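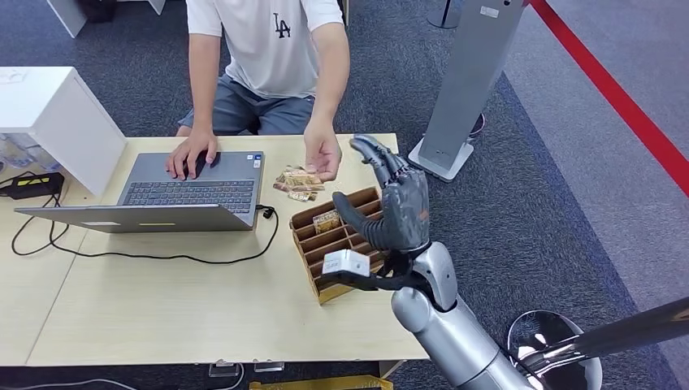

A computer needs two kinds of storage, and they do very different jobs. One is called memory, or RAM. The other is called a drive. When a person sits down at a table and opens a laptop, both are put to use. Memory holds the work that is going on at that moment. The drive keeps work for later. A silver-gray laptop with a dark keyboard, like the one on the table, gives no clue from the outside about how much memory it has. Two computers may look the same and be quite different within.

What memory does

Think of memory as the top of a school desk. Whatever is on the desk can be reached right away. If the desk is large, a student may have a book, a notebook and a map open together. If the desk is small, one of them must be put away before another can be opened.

A computer works in a similar way. Each program that is open takes up space in memory. A drawing program may need a lot of space, and a simple clock needs very little. When memory is nearly full, the computer has to move things back and forth between memory and the drive. This takes extra time, and the user may notice that the computer has become slow.

What the drive does

The drive is more like a bookcase. It has far more room than the desk, but it takes longer to fetch something from it. Stories, photographs, games and songs are all kept on the drive. They stay there when the computer is turned off.

Memory does not keep things in this way. When the power goes off, ordinary memory is cleared. For this reason, students are taught to save their work. Saving makes a copy on the drive, where it can be found the next day.

How storage is measured

The smallest piece of information in a computer is a bit. A bit can be either 0 or 1. Eight bits make one byte, and one byte is enough to store a single letter of the English alphabet in the most common systems.

Larger amounts have their own names. A kilobyte is 1000 bytes. A megabyte is 1000 kilobytes, and a gigabyte is 1000 megabytes. (Some computers count in steps of 1024 instead, so the numbers on the screen may not match the numbers on the box.)

A problem to work out

Minja has a story saved on her computer. The story has 185 letters and spaces, and each one takes up one byte. Her friend Liton has written a story 4 times as long. How many bytes does Liton's story need? Would 20 stories the same length as Minja's fit in 4 kilobytes? Answers are given at the end of this page.

Words to know

Bit: the smallest piece of information, either 0 or 1.
Byte: a group of eight bits.
Drive: the part of a computer that keeps files when the power is off.
Memory: the part of a computer that holds work in progress.
Program: a set of instructions that a computer follows.

Answers

Liton's story needs 740 bytes. Twenty stories like Minja's need 3700 bytes, so they would fit in 4 kilobytes.

Text by Visitación Garrido, Ciner Learning Pages
Last reviewed November 18, 2021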